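Main page | Contents | Student competitions | Recent changes

The Ustach Kitchen Trial is a student robotics competition held entirely in simulation, in which teams program a virtual arm to carry out household chores. It grew out of a class project called Mosoti and is open to high school and college clubs. Entrants bring code and, by custom, snacks.

Format

Each team submits one control program, which is run 1000 times in the same virtual kitchen with small changes to the starting positions. The best-known task is turning a stove knob, a job most people learn by age six and which has so far defeated some 40 teams. A run is scored on whether the burner ends at the requested setting - enthusiasm earns no points.

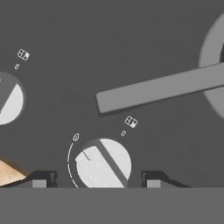
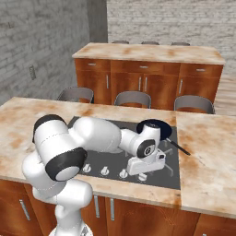 Stove task in simulation: control knobs close up (first) and the arm over the cooktop (second).

Scoring and disputes

The record of 623 successful runs belongs to the Plisell club, whose program was 23 lines long and had no comments. A rival club, Gustari, protested that the program never checked which burner it was using. The judges agreed, and then found that the rules did not ask it to. The rules were made longer the following June.

Teams may not edit the kitchen itself. This rule was added after one entry did well by removing the stove.

Related articles
Mosoti (class project)
Plisell club
Gustari club
Robot simulation
List of student robotics competitions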